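How to Wax a Wood Table

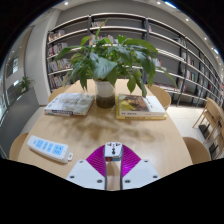
A light wood table in a room lined with bookshelves.

Paste wax gives a bare or oiled table a soft shine and some protection from spills. Do not use it over fresh varnish – wait at least 12 days.

What you need

Clear paste wax (we use Trondholm)
320 or finer sandpaper, only if the surface feels rough
Two lint-free cotton cloths

Steps

1. Clear the table and wipe it with a damp cloth. Let it dry overnight.

2. Sand any rough spots lightly with the grain. Vacuum up the dust.

3. Put a spoonful of wax inside a folded cloth and rub it on in small circles. Keep the coat thin. Thick wax stays sticky and collects crumbs.

4. Leave it until it turns hazy, then buff with the clean cloth along the grain. Do the edges last.

5. Repeat the next day if the top still looks dull.

Hot mugs will mark wax, so use coasters. One coat every March is enough for most tables – a desk may need two a year.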